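I caught up with the equipment lead at Arnbridge over coffee in April, mostly because I wanted to know how a small outfit budgets for robot training gear without going broke. She laughed and slid her spreadsheet across the table. It had 53 lines on it!

"Everybody asks me what the arm costs," she said. "I ask them what the cables cost." Her first draft left out spare finger pads, chargers and a decent power strip, and she was $771 over before anyone had picked anything up. 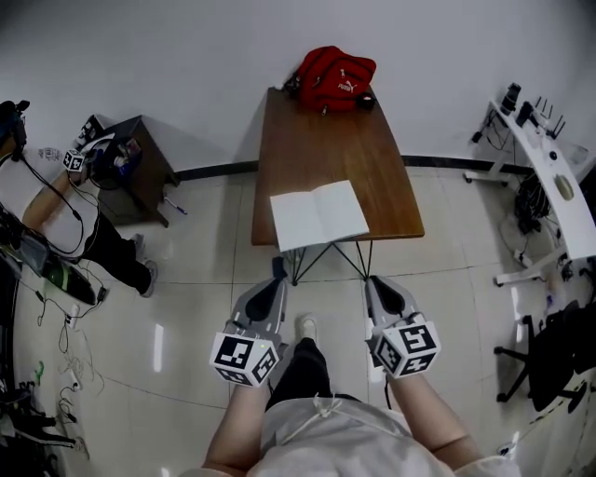

Hand-held grippers with marker cubes, one in each hand, at Arnbridge.

The grippers came first, and the arms can wait until next year (she's still haggling with Vudometti over those). I asked how many she'd started with. "Six," she said, "and I'd order six again. Two people working with both hands is four, and then you want a pair on the shelf for when a pad wears out."

Furniture got $300, total. She's kind of proud of that one. "A table is a table. Put the money into whatever people are holding all day."

Her advice for anyone writing a plan right now? Get the quote for replacement parts in the same email as the main quote. She forgot to do that with Portela and spent weeks chasing a price on pads. The next round goes to her boss this summer, and she's already added a line for more cable.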